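基于语言条件策略的桌面抓取仿真与控制接口设计
课程项目报告(第二组)
组员:Oona Ikonen、Oduor Laizer、Reiko Oshima
指导教师:Elli Seppälä

1 项目背景

本项目在仿真环境中搭建一套桌面抓取任务,用来测试我们编写的控制接口Muriithi。接口接收策略网络输出的末端位姿增量和夹爪指令,转换为关节目标后发给仿真器。策略网络沿用上一届Varstead小组的权重,我们没有重新训练,工作集中在接口、观测同步和评测脚本三部分。策略的输入为两路图像、关节状态和一句文字指令。

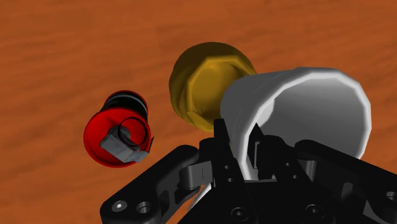 腕部视角与外部视角,桌上均有白色或浅灰色的杯子
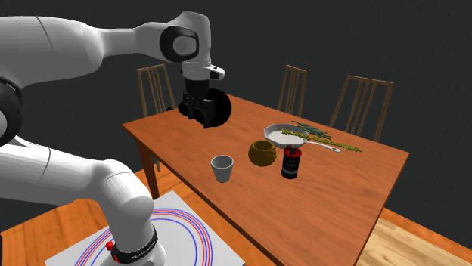
2 系统结构

程序分为三个进程:仿真进程、策略进程和记录进程。仿真进程按固定步长推进物理计算,控制指令以20 Hz写入。策略进程每次推理输出一段动作序列,长度为17步,接口只执行前八步,之后用新的观测重新推理。记录进程只读共享内存,不参与控制,这样写盘变慢时不会拖住控制循环。

最初三部分写在同一个线程里,推理时仿真也停下来,看上去一切正常。改成异步之后才暴露出延迟问题:策略拿到的图像比关节状态旧,机械臂在接近杯口时会来回摆动。

3 观测同步

两路图像由仿真器分别渲染,渲染完成的时刻不同。早期版本各取各的最新帧,两路画面经常不对应同一个仿真步。现在每帧都带仿真步编号,接口维护一个长度为四的环形缓冲区,只有两路图像和关节状态的编号一致时才组成一条观测。找不到一致的编号时沿用上一条观测,并在日志中记一次缺帧。

Laizer还修改了动作队列。新序列到达后,先按编号丢掉已经过期的动作,再与旧序列重叠的部分做线性加权。加权窗口取三步,再长的话夹爪闭合会明显滞后。夹爪指令不做加权,直接使用新值。

4 逆运动学与限幅

末端位姿增量先累加到上一时刻的目标位姿,再用阻尼最小二乘法求解关节角。我们试过累加到实测位姿,结果机械臂在重力作用下缓慢下沉,于是改回目标位姿。目标与实测之间的偏差超过阈值时,累加器复位到实测值,以免夹爪压在桌面上时目标一直向下走。

关节速度限幅放在求解之后。各关节按同一比例缩放,末端运动方向基本不变。逐关节单独截断的写法我们也保留在代码里,可在配置文件中切换,便于后面的组比较。

5 评测方法

评测共200个回合,每回合上限为800个控制步。物体初始位置由随机种子决定,同一组种子分别用于同步改动前后的两个版本。成功的判据是目标物体被抬离桌面并保持一秒,由仿真器的物体位姿判断,不看图像。

失败回合按日志分为四类:未接近目标、接近后未夹住、夹住后滑落、超时。分类脚本由Oshima编写,其中“接近后未夹住”的判定距离调过两次,前后日志已用同一标准重新处理。

6 结果与问题

同步改动之后,接近阶段的摆动基本消失,超时类失败减少最明显。“夹住后滑落”没有明显变化,我们认为它与接触参数有关,接口层面解决不了。指令中的物体名称换成近义词时,策略有时会去抓相邻的物体,这一点两个版本相同。

目前还有两个问题没有处理。一是环形缓冲区的长度是手工定的,换一台较慢的机器后缺帧会增多。二是夹爪在杯沿附近闭合时,碰撞网格与渲染网格不完全一致,日志里的接触点有时落在可见表面之外。Mal-soon Sung同学建议对杯类物体改用凸分解的碰撞体,我们只在一个模型上试过,仿真速度有所下降,还没有并入主分支。

7 分工

Ikonen:进程结构、观测同步、报告第2和第3节。
Laizer:动作队列、逆运动学、限幅。
Oshima:评测脚本、日志分类、第5和第6节。

代码和配置文件在课程服务器的muriithi目录下,运行前请先读其中的说明文件,仿真器版本需与说明一致。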